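How to Get Your Window Air Conditioner Ready for Summer (and Put It Away Properly in the Fall)

Every July my inbox fills up with the same question, worded a hundred different ways: "My window unit ran fine last year, so why does it smell like a wet dog now?" I love these letters, I really do, and the answer is nearly always the same. The poor thing went into a closet dirty, it sat there all winter, and then it came straight back out and got plugged in. So let's walk through the whole routine together, start to finish. Set aside a morning for it the first time. After that it goes much faster, I promise.

I've been caring for the same Clumach unit in our back bedroom for longer than I'd like to admit, and my neighbor King-fai Hsueh has an even older one that he bought used and still swears by. Between the two of us we have made most of the mistakes you can make, so please feel free to learn from ours.

What you'll need

A vacuum with a soft brush attachment, a spray bottle, mild dish soap, an old toothbrush, a fin comb (hardware stores carry them for a few dollars), a Phillips screwdriver, a couple of old towels, and a roll of foam weatherstripping. If your unit has a remote, go and find that too, and pick up fresh batteries while you're shopping. Check your manual for the size.

Step 1: Unplug it and get it onto a table

Always unplug first. Window units are heavier than they look, and all of the weight is on the compressor side, so get a second person to help you lift. I put mine on the patio table on top of a folded towel, with the front facing me, and leave myself room to walk all the way around it.

Step 2: Wash the filter

The filter usually slides out from the side or drops down behind the front grille. Vacuum the loose dust off first, then wash it in lukewarm water with a drop of dish soap and rinse until the water runs clear. Stand it somewhere shady to dry. Please don't put it back in damp – that's where a good half of the wet dog letters come from.

Step 3: See to the remote

Most of us toss the remote in a drawer in September and forget that it exists. Batteries left in there for months can leak, and the crusty residue will eat away at the little metal contacts. Open the back and have a look before you do anything else with it. 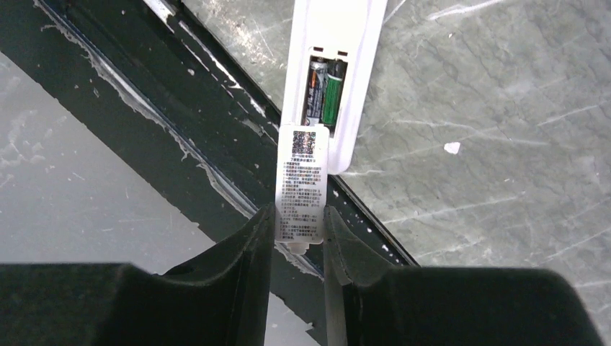

If you find white or bluish crust in yours, put on gloves, take the batteries out, and dab the contacts with a cotton swab dipped in a little white vinegar. Wipe them again with a barely damp swab and let everything dry completely. When you put new batteries in, use two of the same brand and the same age, and follow the plus and minus marks. Mixing an old one with a new one makes the new one work harder, and it also makes a leak more likely. When the season is over, take them out and tape them in a little bag to the remote so the whole set stays together.

Step 4: Clean the coils and straighten the fins

Take off the front panel (there are usually a couple of screws, and the rest is plastic tabs that need more patience than force). Vacuum the fins gently, moving the brush up and down in the same direction they run. Then mist them with soapy water, wait ten minutes, and mist again with plain water. Keep the spray well away from the control panel and anything with wires going into it.

Bent fins block the air, so run your fin comb through any flattened patches. Go slowly here. The edges are sharp, and I have the scars on my knuckles to show for the year I was in a hurry.

Step 5: Clear the drain

Look along the bottom of the pan for a small hole or channel. Some models are built to hold a little water for the fan to splash onto the coil, so read your manual before you decide that a puddle is a problem. If there's slime, scrub it out with the toothbrush and rinse.

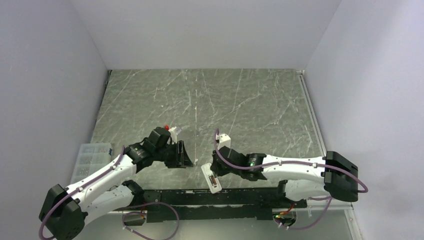 Let the whole unit air-dry for a few hours before you put the panel back on. I usually do this part in the morning and go have lunch, and by two in the afternoon it's ready to go.

Step 6: Put it back in the window

Set the unit on its support bracket, pull the sash down snugly behind the top rail, and fasten it the way the manufacturer tells you to. Follow the manual on tilt, because some units want to lean slightly toward the outdoors and others want to sit level. Then go around the gaps with your weatherstripping. Pay special attention to the space between the two window panes, which is where the mosquitoes get in at our house!

Plug it directly into a grounded wall outlet, never an extension cord or power strip, and run it on fan only for half an hour with another window open. After that, switch to cool and enjoy yourself.

Putting it away in the fall

Pick a dry day and run the fan by itself for a few hours to dry out the inside. Wash the filter one more time, wipe down the case, and take the batteries out of the remote. Store the unit upright, the same way it sits in the window, with an old sheet over it. Plastic traps moisture, so I'd skip the garbage bag. If it has been carried on its side for any reason, let it stand upright for a day before you run it again.

King-fai also writes the month of each cleaning on a strip of masking tape and sticks it to the back of his. I borrowed the idea last year and have been very glad of it.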